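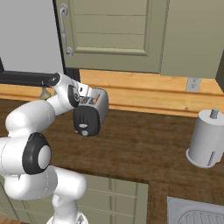

The simulated kitchen used in the comparison, with the arm's gripper at the toaster.

Last updated: December 11, 2023

Posero has published the first results of a study comparing two controllers for a simulated robotic arm. The work began in August and was led by Doina Vidmar at the company's Brenia laboratory.

Each controller was given 3000 attempts at a set of kitchen tasks. The Rosser controller, already in use at the laboratory, completed 62 per cent of them. Its newer rival, Tandness, finished slightly behind overall – though it performed better where the gripper had to work close to a wall.

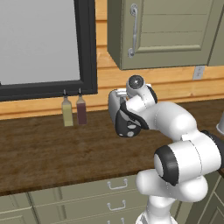 Ms Vidmar said the gripper model was kept the same throughout so that any difference could be put down to the controllers. Tests on a physical arm will follow, and a full report is to be issued once these have been reviewed by Saadet Keskin, head of research.

Comments

Tegwen Jenkins
Were the start positions the same for both controllers? The article does not say.

Wyn Mostyn
I should like to see the results for each task. An overall percentage hides a good deal.

Delyth Pritchard
Agreed with Wyn. Glad to see Tandness getting a proper trial.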